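Tornano T2000 matte work surface, long-term review

Published Friday, October 5, 2018

I bought the Tornano top in January to replace a birch sheet that had taken on too much oil to be worth sanding again. It is sold as a bare slab with no legs, in white, sand and dark gray. I ordered the gray. Length is 2000 mm, thickness is 25 mm, and the underside comes without pilot holes, so any frame will fit if you are willing to drill. Mine sits on a pair of Pomik steel trestles with a crossbar.

Delivery was by pallet through Clokside, a reseller that mostly handles lab furniture. The packing was adequate. One corner protector had slipped, and the corner under it had a shallow dent on the lower edge. I filled it and did not claim.

Flatness

I checked the top with a straightedge and feeler gauges on arrival and again last week. On arrival there was a slight crown across the width. Last week the crown was smaller and there was a little sag between the trestles, most of it gone once I moved the crossbar toward the center. For assembly, soldering and paperwork this does not matter. If you need a reference surface, buy a surface plate.
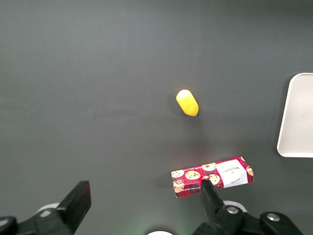

Finish is the main reason to pay the asking price. The data sheet calls it "deep matte" and gives a gloss figure, which I have no instrument to confirm. Under overhead light I get no hot spots at normal seating height. Contrast is good for light and saturated parts: a small yellow piece stands out against the dark gray right away, and the surface behind it stays even, with only faint streaks. Black screws and dark washers are another matter. They disappear, and I now sort them on a sheet of white paper.

Fingerprints show less than I expected. Skin oil leaves a dull patch that is visible at a low angle and comes off with dish soap and warm water. Glass cleaner leaves its own film and takes a second wipe. Tornano advises against melamine sponges, and they are right. I tried one near the back edge and it left a polished spot that has not blended in.

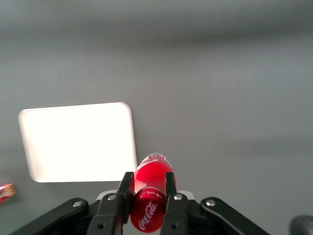

Scratch resistance is fair. A dragged ceramic mug foot left a pale line that wiped off, so it was transfer from the mug. A dragged steel vise left a real scratch, short and narrow, which catches a fingernail. The touch-up pen sold for this line dries glossier than the surface and I would skip it. Adhesives are easier. Masking tape left for a month lifted cleanly, and cyanoacrylate came off with a plastic scraper after an overnight wait.

Heat is the weak point. The stated limit is low for a bench product, and a soldering iron tip will mark the surface at once. Use a silicone mat.
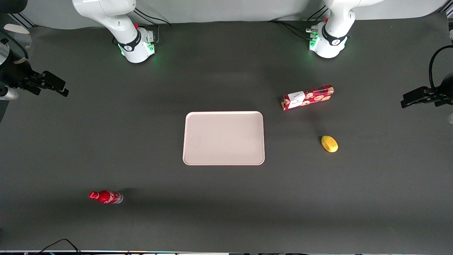
Edges are banded, with a 2 mm radius on the long sides and a tighter one on the short sides. The short edges are uncomfortable under the forearm after an hour or so. The banding has stayed down everywhere except behind the dented corner, where it has started to lift.

Clamping works well within limits. Standard bar clamps hold without marking if the pads are clean. Heavy fixtures should be bolted through with wide washers on the underside. Wood screws driven from above held at first, but two worked loose and I replaced them with threaded inserts. Drill slowly with a sharp brad-point bit and back the hole with scrap, or the lower face will chip.

Compared with the Hauksdóttir bench top I used before the birch, the Tornano is lighter, easier to cut and clearly less reflective. The Hauksdóttir tolerates heat better and its edge banding is thicker. It also costs more to ship.

Good: low glare, easy to clean, stays close to flat, accepts inserts.
Bad: poor heat tolerance, sharp short edges, useless touch-up pen.

I would buy it again for light assembly. For hot work I would get the Hauksdóttir and put up with the reflections.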